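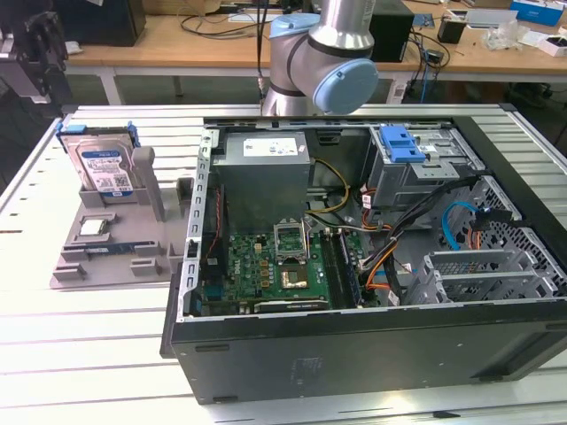
Desktop Tower Service: Frequently Asked Questions

Which way up should the case be placed?
On its side, with the removed side panel facing up and the motherboard flat. Work on a firm, level surface with the power cord disconnected. Hold the power button for five seconds before reaching inside.

Where do removed parts go?
In the parts tray to the left of the case. The hard drive stands upright in the rear holder with its blue mounting rails left on. The CPU and the RAM stick each have a recessed slot lower down. Do not stack parts.

Can the CPU socket be left open?
Yes, for as long as the bracket is raised and nothing is being passed over the board. Do not touch the contacts. Tools stay clear of the socket until the bracket is closed.

How is the CPU seated?
Match the corner mark on the chip to the mark on the socket, lower it straight down and close the bracket. No pressure is applied to the chip by hand. If it does not sit flat, lift it out and check the orientation.

There are two RAM slots and one stick. Which slot is used?
The slot named in the service sheet for that board. If the sheet is missing, ask Urszula Mazurek for a copy of Hepburn sheet 719.

Do the drive rails come off?
Only when the drive is being scrapped. A replacement drive takes the old rails.

Does the power supply have to come out?
Not for CPU, memory or drive work. Move the cable bundles aside and leave the unit in its compartment. Power supplies are never opened at Prastton.

What is checked before the panel goes back on?
Drive data and power connectors, board power connectors, and cables clear of all fans. Loose screws are accounted for.

Who answers questions not covered by this page?
Calum Rennie, service desk.

Page revised 10/18/22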